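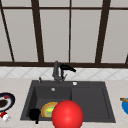 Home | Stories | Archive | Submit

Dulce Arriaga bought the Batov from a man in Effiong for 984 dollars. The radio was stuck on one station and the clock ran 20 minutes fast. She left both alone.

In September her brother-in-law Jerome offered to put in a new stereo.

"It'll have maps," he said. "Bluetooth. You can talk to your phone."

"I don't want to talk to my phone."

He did it anyway, on a morning when she was at work. That evening she drove home on Route 34. The new screen told her to turn left, and she did, though she had never gone that way. The road climbed past a feed store and a closed school — the one her father had taught at before he got sick.

She pulled over with the engine running. The voice told her to continue straight.

After a while she called Jerome.

"Where did you put the old radio?" she asked.

"In the trunk, under the blanket."

"Good," she said, and drove on up the hill.

Recent stories
The Road to Alow
Sixty Miles of Gravel
Kayode's Spare Key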